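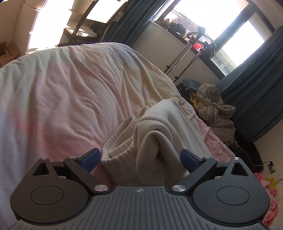 A reader of the last version asked whether visitors get to hold the gripper themselves or just stand in the doorway and watch, and could I please put the answer near the top this time. They get to hold it! The whole running order is built around that, so if you only have time for one part of this section, make it steps 6 to 9.

Home Guide Setup Visits Spares Contact

January
By Dagim Tufa

Section 4: Running a bedroom demonstration with the Vondum hand gripper

I wrote this after the Dukarcombe open day, where we showed people how a person with a hand-held gripper records cloth handling for a robot to learn from later. It assumes you've done Section 3 and your gripper is paired with the Nigatu app. If the app still shows a gray dot next to the gripper name, go back, because I'm not covering pairing again here (I did it twice in the last version and it confused everyone, me included).

Before visitors arrive

1. Pick a bed you can walk around on at least two sides. Leave the everyday stuff where it is. I used to tidy the room until it looked like a hotel, and then the first question was always whether the thing could cope with a real bedroom.

2. Check the battery in the app. I started one group at 58 percent and got through fine, but I spent the whole time glancing at my phone. Charge it over lunch.

3. Look at the light. Morning sun straight through a window will wash out part of the recording. Pull a curtain halfway, take a short test clip, and play it back before you decide.

4. Put out one soft thing with elastic in it and one without. Elastic is the star of the show, really. It bunches up, it hides its own edge, and people get why cloth is hard the moment they try to find the opening with two fingertips.

Note: Pale cloth on a colored bedspread is much easier to follow on a small screen than pale on pale. We had a white towel on a white duvet at the Dodden visit and the people at the back couldn't tell what I was holding.

5. Clear the floor where you'll be standing. Cables especially. If a charger lead has to stay, run it along the wall.

Caution: Keep sleeves, lanyards and long hair away from the linkage when the gripper closes. It isn't strong, but it pinches, and a pinched visitor doesn't come back for the second half.

With visitors in the room

6. Do one slow pickup yourself and talk through it. Go in low, with the tips open, and let them come down on either side of a fold. Close. Lift straight up to the height of your chest and stop there for a breath. Then lay it back down. I say out loud what I'm doing at every stage, even the boring bits ("opening... moving left... still looking for the edge").

7. Hand the gripper over with the tips closed, body first. Let the visitor open and close it a few times in the air. Most people squeeze far too hard, and a minute of play sorts that out better than anything I can tell them.

8. Start a new recording in the app and say the visitor's turn number, so you can find it later. Please don't say their name. At Dukarcombe we finished the day with 482 clips and the turn numbers saved me an entire evening.

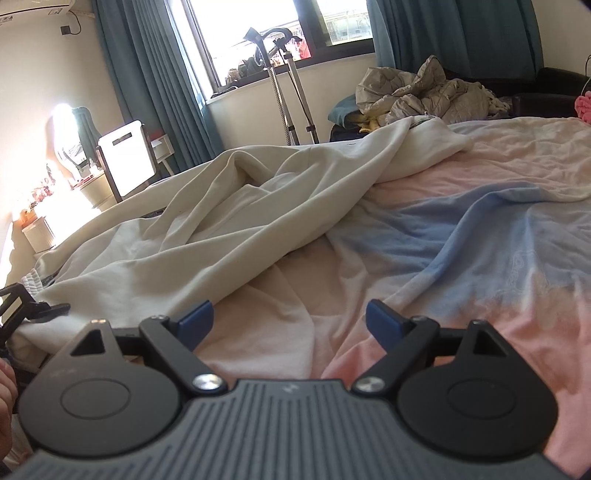
9. Let them have three tries at a fold of their own choosing, and keep your hands to yourself! I find this the hardest step in the guide. A dropped fold is worth recording too, so don't stop the clip when it slips, and tell them so before they start or they'll apologize the whole way through.

10. Play back the visitor's best try on a tablet. Hold it 40 centimeters or so further away than feels natural, so the folks behind can see as well.

Note: Wide views make some people queasy on playback, since the whole room swings about when the wrist turns. Offer a chair, and use half speed.

11. Swap to the next visitor. I plan for 70 minutes per group with a short break in the middle. Small groups finish early and you can use the slack for questions.

If something goes wrong

The clip won't start: close the app, open it again, wait for the dot to turn green. Don't restart the gripper unless that fails twice.

The tips don't meet evenly: stop using it and check both pads for lint. Wipe them with a dry cloth. If they're still off, see the alignment page in Section 6.

A visitor wants to try a zipper: let them, at the end, after the cloth clips are saved. Zippers can scratch the pads, so have a spare pair in your bag.

Someone asks when the robot is coming: tell them what you know and no more. I say that these recordings are the practice part, that the arm lives back at the workshop, and that arm visits are booked separately, on Thursday afternoons.

Packing up

12. Save everything to the Nigatu folder for that day before you power down. Close the tips, put the cover on, and lay the gripper flat in its case.

13. Fold the cloth items and bag them together with the turn list. The bag goes back on the shelf under the charging station.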